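Household Notes: The Bathroom Tray at Hawthorne

The question that came in most often after the last newsletter was about bathrooms, and in particular the small things that collect around the sink and on the edge of the tub. Residents at Hawthorne have one bathroom per unit, and the vanity in the older units is only 16 inches deep. There is no built-in shelf. Most of what people use every day ends up standing on the rim of the basin, where it gets knocked into the bowl or leaves a ring.

The home care group has been trying a tray for this since January. The idea is that everything that belongs at the sink goes on one tray, and the tray is lifted off once a week so the surface under it can be wiped. The units on the Lositley side of the building started first, and the rest joined a month later. What follows is what we have settled on so far.

Choose a tray with a low lip and rounded corners. Square corners hold soap residue and take longer to clean. Plastic is fine. Metal trays from the Mimport store on the corner looked good for a few weeks and then left rust spots on the counter in two units, so we no longer suggest them. Measure the counter before you buy anything. A tray that hangs over the front edge will be hit by an elbow sooner or later. 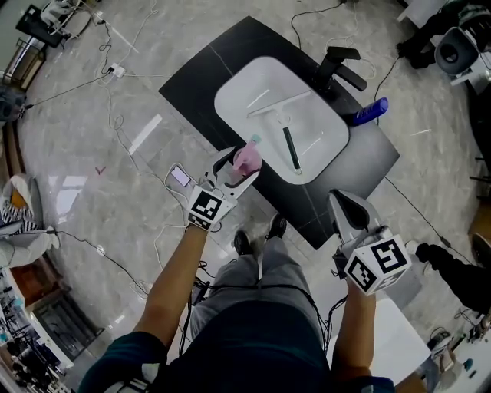 A squeegee is the item that gives people the most trouble when they put a tray together. It is longer than anything else in the bathroom kit and wider at one end, and it will not stand up by itself. Laying it flat is the simplest answer. Put it down before the cup, the way the one with the dark green handle is already lying on the white tray while the pink cup is held in a gripper over a corner. With the squeegee in place you can see how much room is left, and the cup goes into whatever corner is free. If you set the cup down first, you will probably have to move it again to get the crossbar in.

Bottles are a separate matter. Tall ones with a narrow base tip over when the tray is lifted, so they should either lie on their side with the cap tight or stay off the tray altogether. Shampoo and body wash belong in the shower anyway. Several residents asked about the hanging shower baskets sold under the Urau name. They fit the older shower rods but not the thicker ones installed during the last round of repairs. Check the hook against your rod before you take the tags off.

The weekly routine takes a few minutes. Take everything off the tray and rinse the tray in the tub with warm water and a little dish soap. Wipe the counter, including the strip along the wall, and let it dry before the tray goes back. Wash the cup with the dinner dishes. Rinse the squeegee blade and run a cloth along it, and look for nicks. A nicked blade leaves lines on the glass and should be replaced. Replacement blades come in 12-inch lengths and can be trimmed with kitchen scissors.

For people with hard water marks on the shower door, plain white vinegar on a cloth works on most of them. Leave it on for five minutes and rinse. Do not use vinegar on the stone sills in the corner units, as it dulls the finish. If you are not sure what your sill is made of, ask at the front desk before you start. Using the squeegee after each shower keeps most of the marks from coming back.

A few people have asked whether the tray can be used for medicine and razors as well. We would keep both in the cabinet, especially in units where children visit. The tray is for things that can get splashed.

The group meets again on Saturday in the ground floor laundry room, next to unit 17. Bring your tray if you have one and want a second opinion on how to arrange it. There are spare trays in the supply closet, and a few squeegees, free to any resident who does not have one. Please sign the sheet on the closet door when you take something. Questions about this item can be left at the front desk or by dialing extension 352 from any house phone.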